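About Skamel

Skamel rents and sells tableware. Plates, cutlery, napkins, placemats, the odd gravy boat. If you have been to a wedding in a barn within driving distance of us, you have probably eaten off something we own, and you may have dropped it.

The company started with Ulla Haugen and a set of 11 dinner plates that used to be 12. She lent them to a neighbor for an anniversary lunch, got them back clean, and lent them again. By the following June she had a shelf, then a garage, then a spreadsheet. The name came from a road sign she liked. We have been asked whether it means anything, and the answer is that it means you should call before noon if you want delivery the next day.

There are six of us now. Ulla still does the buying and can't be trusted alone at an estate sale. Jocelyn Saludo runs bookings and has a way of asking "and how many children?" that makes people recount. Gervásio Tavares drives the van, washes, dries and packs, and has opinions on all four. The other three work evenings and would like to be left off the internet.

We stock 678 plates in patterns and a larger number in plain white. The plain white ones pay the rent. The patterned ones are why we get up. Our lines are named after whatever Ulla was reading or eating at the time, which is how we ended up with Devora (heavy, rustic, chips if you look at it) and Sukprasert (fine, light, much tougher than it looks -- we've checked, by accident, on concrete).

What we do differently

We lay every table before you book it. You tell us the occasion, the number of guests and the color of anything you're stuck with, such as carpet or bridesmaids, and we put together one full place setting at the workshop. You can come and look at it.
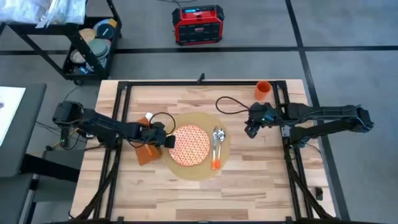

Color is where most of the arguing happens. Customers tend to arrive wanting everything to match, and then they see everything matching and go quiet. We like one color turning up in several strengths. A plate with a busy orange-red pattern can take a rust-orange napkin and orange on the cutlery handles, as long as something calm goes under it, and a round tan placemat is about as calm as it gets. Ulla would put that on bare wood and go home. Jocelyn would ask about candles. You're welcome to side with either, and the price is the same.

Napkins are cloth. We've been asked for paper, and there are good stores for that. Fold them or don't; Gervásio knows 11 folds and will demonstrate unless someone stops him. We prefer a napkin laid down at a slant, as though a person had been there recently.

What we don't do

We don't do chair covers. We don't do chargers the size of hubcaps. We did glassware for one summer and we don't talk about it, but Ademir Nogueira over at Uduretti rents glasses and does it very well, and we'll happily put the two orders on one truck.

We also don't charge for the first broken plate. The second is on you.

Visiting

The workshop is open most mornings, by appointment. The bell works if you lean on it. Bring a swatch, a photo of the room, or the person who will be making the final decision -- preferably the last one.

Minimum order is six settings. The maximum is whatever fits in the van, and Gervásio takes that as a challenge.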